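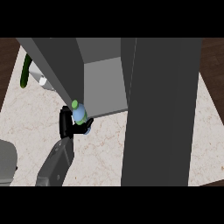

How does marble get its lines?

Marble is a kind of rock. People use it for floors, stairs and statues. If you look closely at marble, you can often find thin lines going through it, like small rivers on a map. These lines are called veins.

Marble was not always marble. It began as limestone, and much limestone is made from the shells of very small sea animals. The shells fell to the bottom of the sea, one layer on another, and became hard.

Later, the limestone was pushed deep under the ground. It is very hot there, and the rocks above are very heavy. The limestone did not melt. Its tiny grains changed into crystals, which grew and locked together — a little like the pieces of a puzzle.

And the lines? Limestone is not always clean. It can have clay, sand or iron in it. Iron can make brown, yellow or red lines. Clay can make grey or green ones. Marble with nothing else inside is white.

Near the town of Lokton there is an old quarry, 34 metres deep. A quarry is a place where stone is cut out of the ground. The workers cut big blocks with a long wire — it is slow work — and then the blocks are sawn into flat pieces.

Try this at home: press three colours of clay together, fold them and cut through the middle. What lines did you get?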